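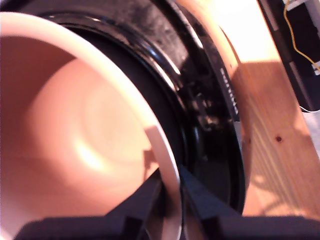

Cooking rice in an electric cooker and serving it at the table

Posted 26 March 2020 in Kitchen Basics, Vedeo

These steps cover plain white rice for 3 people. Read them through before plugging in the cooker.

1. Lift out the inner pot. Wash it, rinse it and dry the outside completely.
2. Measure the rice with the cup supplied. Rinse in a separate bowl until the water is nearly clear, then drain for 10 minutes.
3. Put the rice in the pot and add water to the matching line.
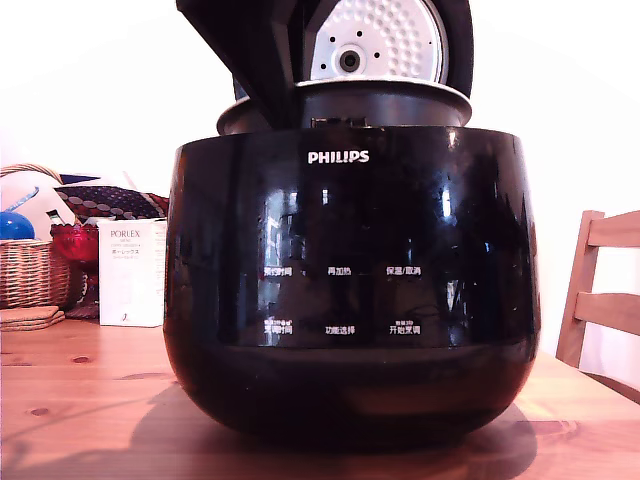

Which button starts the cooking on a panel labeled in Chinese?
The one marked 开始烹调. Select the program first with 功能选择. The key marked 保温/取消 is keep warm and cancel.

4. Close the lid until it latches and start the program.
5. When it ends, leave the lid shut for 10 minutes. Open it away from your face.
6. Loosen the rice with a flat paddle, working from the wall of the pot inward.
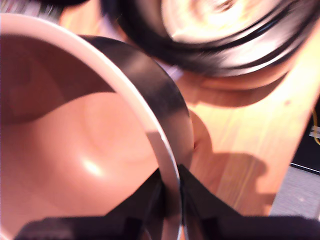
Can hot rice go straight into a ceramic serving bowl?
Most glazed bowls will take it, but a cold bowl should be warmed first with hot tap water and dried.

7. Fill the bowl to 3/4 of its depth. Do not press the rice down.
8. Cover with a plate if serving is delayed. Refrigerate leftovers promptly in a shallow container.

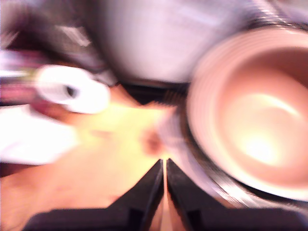 Pink serving bowl with ridged rim

Cleaning: unplug the cooker and let it cool. Wipe the inside of the lid with a damp cloth and clear the steam valve. Do not put the body in water.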